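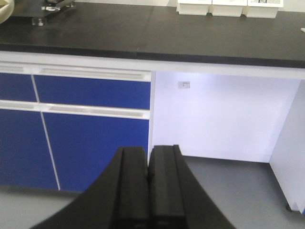

Is the Prosach hand mill suitable for both wheat and coffee? It grinds wheat, rye, spelt, dry maize and coffee, but you should use a separate pair of burrs for coffee. The oil of the beans stays in the steel and the flour will taste of it.

# Prosach hand mill, with table clamp

The Prosach is made by Tiedemann in Brarnivon. It is a simple mill with a cast body, a long crank and a tinned hopper, and it has changed very little over the years. The only new part in this version is the adjusting nut, which now has clicks, so that you can find your usual setting again after cleaning.

**Weight:** 2,564 g with the crank, 2,330 g without it
**Burrs:** hardened steel, removable
**Price:** 148 euros, one pair of burrs included

One filling of the hopper gives enough flour for a small loaf, if you grind it at a medium setting. For fine flour we advise to grind two times: first coarse, then fine. It takes more patience, but the crank turns much easier this way and the flour stays cooler. 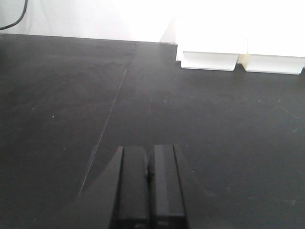 Oats are a special case. They are soft and a little fatty, and they like to stick between the burrs. Dry them for an hour in a low oven and let them cool before you grind, or mix them with a handful of wheat. Please never put wet or sprouted grain in the mill.

## Cleaning

Take off the front plate and brush the burrs with the small brush from the box. Do not wash them with water – they will rust in one night. A spoon of dry rice, ground coarse and thrown away, takes out the rest of the old flour.

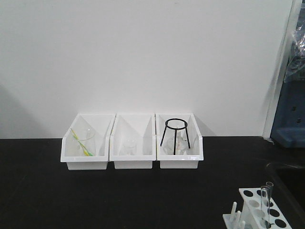
How often must the burrs be changed? For a household that bakes every week, a pair lasts many years, and you will notice the end when the flour stays coarse at the finest setting. New pairs are sold under the name Plamum and fit all Prosach mills with the long crank.

## Fixing the mill
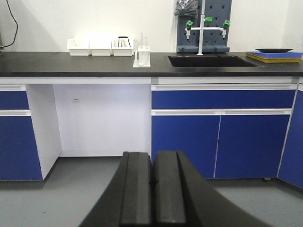 The clamp holds the mill at the edge of a table or worktop, and it must sit tight before you turn the crank. Tighten it by hand only, not with pliers. If your worktop has a thick front edge, like the black one in the photo, measure this edge first and compare it with the opening of the clamp. On a slightly glossy surface we also recommend the rubber pad, which is sold separately.

Page last changed on 28 December 2019. The coffee burrs are out of stock and will come again in June.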